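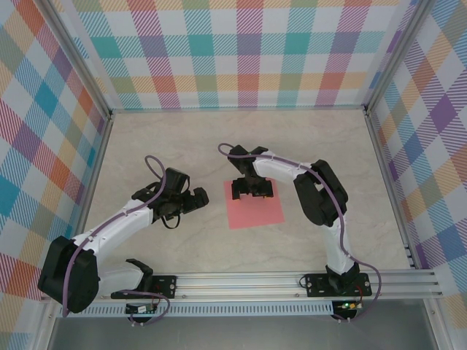
Kylie Katene wrote in to say her first folds always drift, and that by the time she reaches the last crease the corners are off by the width of a fingernail. Most of that comes from the first fold, so start there.

You need one square sheet of paper. Pink is fine, and so is anything else that takes a crease.

Step 1. Lay the sheet flat on a smooth, hard surface. If one side is colored, put it face down.

Step 2. Turn the sheet until one edge is parallel to your body. Hold the far edge still with one hand.

Step 3. Bring the near edge up to the far edge. Match both corners before you press anything.

Step 4. Press at the middle of the fold, then run a fingertip out to each side. Go over it again with a fingernail.

Step 5. Open the sheet, give it a quarter turn and repeat. The two creases should cross in the center.

If they miss, check that the sheet is square – fold it corner to corner and look for a strip left over. Trim the strip and start again on a fresh crease.

A pack of 100 sheets will last through a lot of practice.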